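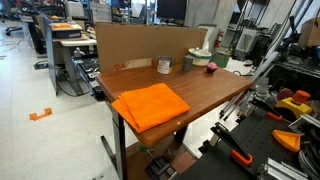

March 1, 2019. Brumside, shared shop. Arm build, log continued from the gripper rework.

Goal for the session: get the arm to pick from the back row of the table and set down on the orange cloth without stalling joint 2. Dagmar Krajčí wrote the new limits file last night; I ran it as delivered, no edits.

Startup. Homed all joints with the gripper clear of the table. Joint 4 found its switch on the second try again. The switch bracket still has play in it and I have shimmed it twice now, so next time it gets a new bracket. E-stop checked with the supply on and with the motors moving. Drops power to all drivers, arm sags at the shoulder and stops on the soft rest. Acceptable, but do not stand under it.

Objects on the table: can, gray cup, lidded bowl with the green band, toy cupcake. Left them where Dagmar had them so the numbers compare with hers.

Can: fine. Speed at 300 in the Plurnel controller units, no slip.

Gray cup: closes on it, lifts, rotates a few degrees in the fingers. Pad contact is a line on a cylinder this small. Cut wider pads from the Stamby sheet and try again.

Bowl: did not attempt a full lift. Lid is not fixed and the fingers come in high enough to touch it. Needs an approach from the side and lower down, and the wrist cannot get there without the elbow coming too close to its limit. Either move the table back or move the base. Moving the table is easier.

Cupcake: smallest and the most trouble. Gripper closes past it on one side if the target is off by more than a little. Sølve Solheim suggests closing slowly and watching motor current in place of a fixed width. Agree. He has code for this from the Polák drive and will send it over.

Stall on joint 2 happened once in 23 cycles, on the return move, arm extended and nothing in the gripper. So it is not payload. Belt tension measured low compared with the value in the build sheet. Retensioned, ran the same return move until I got bored, no stall. Not calling it closed until it has done a full evening.

Cardboard at the back of the table: keep it. With it in place the detector quits picking up things on the desks behind. It needs a proper foot, though. If it leans, the shadow line shifts and the bowl position comes back wrong.

Cloth: set-down is quieter and the can does not skid. Downside is that the front edge hangs over the table and a low finger could catch it. Clamp it or trim it.

Cables at the base are bundled but have no strain relief. Gray motor cable and encoder cable should be separated before anyone chases encoder noise again.

To do:
New bracket, joint 4 switch
Wider pads
Table back, then recalibrate
Current-based close, waiting on Sølve
Foot for the cardboard
Strain relief at the base

Limits file saved under Dagmar's name, unchanged. Belt value written on the build sheet in pencil.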